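Looking after a polished wooden table

Posted April 12, 2026 by Kavitha Suvarna
Filed under: Furniture, Cleaning, Dining room

A polished table that gets used for meals every day needs a bit of regular care and very little product. Most of the damage I see on second-hand tables comes from too much of something: too much water, too much spray, too much rubbing in one spot. These are the methods I use at home and at the repair bench.

Find out what finish you have

Do this first. Pick a spot on the underside of the overhang or inside a leg. Put a little methylated spirit on a cotton bud and hold it against the finish for ten seconds.

If the finish goes tacky, it is shellac or French polish. Keep alcohol, hot plates and strong cleaners well away from it.

If nothing happens, try a fresh bud with cellulose thinner in a different spot, with the window open. A finish that softens now is probably a cellulose lacquer. One that doesn't move, or only wrinkles slightly, is likely to be a varnish or polyurethane, and those will put up with most household use.

Wax is easier to spot. A rub with white spirit will bring up a yellowish or brown smear on the cloth. Many older tables have wax over another finish, so do the wax test before the other two, clean the test area and let it dry.

Dusting

Use a soft cotton cloth, barely damp. An old T-shirt with the seams cut off is fine. Dry dusting pushes grit about and leaves fine scratches that show when the light comes in low. Follow the grain, and on a round top work along the boards, not in circles.

Feather dusters are no good for this job. Microfibre is all right on varnish but I don't use it on shellac.

Weekly wipe

Two cloths, one bowl of lukewarm water, a few drops of washing-up liquid. Wring the first cloth until no more water comes out, wipe a section, and dry it straight away with the second. Then move to the next section. Don't wet the whole top and come back to it.

Pay attention to the edge. Hands and sleeves rest there, and the grease builds up into a dull band that people often mistake for worn finish. If the band is sticky, go over it twice and leave it an hour between goes.

Spray polish

I'd leave it in the shop. Sprays containing silicone give a quick shine, but silicone gets into small cracks in the finish and causes trouble for anyone who has to refinish the table later on. Paste wax twice a year does more. I have used Pichler paste wax for years and like it, although the lid is a nuisance and needs a screwdriver once the tin is half empty. Any plain beeswax and carnauba paste will do.

Waxing

Clean the table the evening before. In the morning, put a lump of wax the size of a walnut inside a folded piece of cotton and knead it until the wax starts to come through. Rub a thin film on, a quarter of the top at a time. You want it so thin that you can hardly see where you have been.

Wait fifteen minutes. Buff with a clean cloth, turning it often. If the cloth drags, there is too much wax, so go over the area again with a cloth that has a little fresh wax on it, which softens the old layer, and wipe off the excess.

A dark reddish-brown finish shows pale wax in every dent and pore. Use a tinted wax on those, and try it on the edge of a leaf or somewhere else out of the way first.
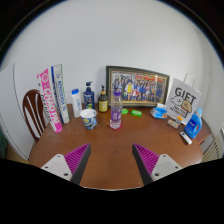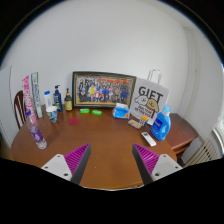

White rings and cloudy patches

A white mark is moisture caught in the finish. It hasn't reached the wood, and there is a good chance of getting it out.

Leave a fresh mark alone for two days. Plenty of them fade without help.

If it is still there, lay a dry cotton tea towel over it and pass an iron over the top on the lowest setting, steam off, for three or four seconds. Lift and look. Repeat up to five or six times, letting the surface cool in between. Stop if the finish feels soft. Don't try this on shellac.

For stubborn marks on varnish, mix a little vegetable oil with fine rottenstone powder and rub very gently along the grain with a fingertip. Wipe clean and wax. Toothpaste is often suggested for this. It works now and then, but the grit differs from one brand to the next and some of the whitening ones are far too coarse.

Black marks

These have gone through to the wood and usually mean iron and water have met under a plant pot or a tin. You will need to take the finish off in that area and treat the stain with oxalic acid, using gloves and goggles. On a table you care about, pay a restorer.

Scratches

Very light ones in the finish disappear under a tinted wax.

For a scratch that shows paler wood, use a touch-up pen one shade lighter than you think you need. Dab, wait a minute, wipe, look at it from both sides of the table, and go again if necessary. Pens dry darker.

Deep scratches want a hard wax stick. Warm the stick with a hairdryer, press it in with an old plastic card, scrape level once it has set and buff.

The walnut trick, where you rub half a nut over the mark, does darken a light scratch for a while. The oil dries off within weeks and you are back where you started.

Dull patches and fine haze

If a patch stays dull after cleaning and waxing, the finish itself has been scuffed. I use a 1000 grit foam pad with a drop of soapy water, three or four light strokes along the grain, then dry and wax. This is only for varnish and polyurethane with a decent thickness left. On an old thin finish you will be through to bare wood before you notice.

Mats, runners and picture frames

Felt is the safest thing to have between the table and anything that lives on it. Vinyl placemats and rubber feet can react with lacquer and leave a mark that won't polish out, particularly in a warm room. Check the underside of lamps, bowls and standing frames. Self-adhesive felt dots cost very little. A sheet of Marketti's has 384 of the small ones, and I am still on my first.

Move things along a little every few weeks, too. Wood changes colour in daylight, and a frame or vase left in one position all summer will leave its outline. The same goes for tablecloths, so take the cloth off for a few days now and again if the table stands near a window.

Framed pictures stood on a table should lean at a shallow angle with felt under the bottom edge, and a dab of reusable putty behind the top corners will stop them sliding forward.

Heat

Trivets under anything from the oven or hob, always, and a thick cork one is better than a thin metal one. Pizza boxes are a common cause of large cloudy patches, being hot and damp and flat on the wood. Put a chopping board underneath.

Wobble

Check the floor before the table. Turn the table a quarter turn, and if the wobble changes or goes away, the floor is uneven and a thin cork pad under one foot will sort it out.

On a pedestal table, look underneath at the bolts holding the top to the column. They loosen over the years. Tighten each a little in turn and stop when they are snug. Overtightening strips the thread or splits the block.

Questions sent in

Fenna Vanhove asked whether olive oil and lemon juice is a good homemade polish. I don't recommend it. Olive oil never dries properly, so it stays on the surface collecting dust, and in time it can smell. Lemon juice is an acid and does the finish no good.

She also wanted to know how to shift candle wax. Let it go hard, with a bag of ice on top for a couple of minutes if you are in a hurry, then ease it up with a plastic card. Dry the surface at once. Any film left behind comes off with a cloth just dampened with white spirit, and the spot will need a little paste wax afterwards.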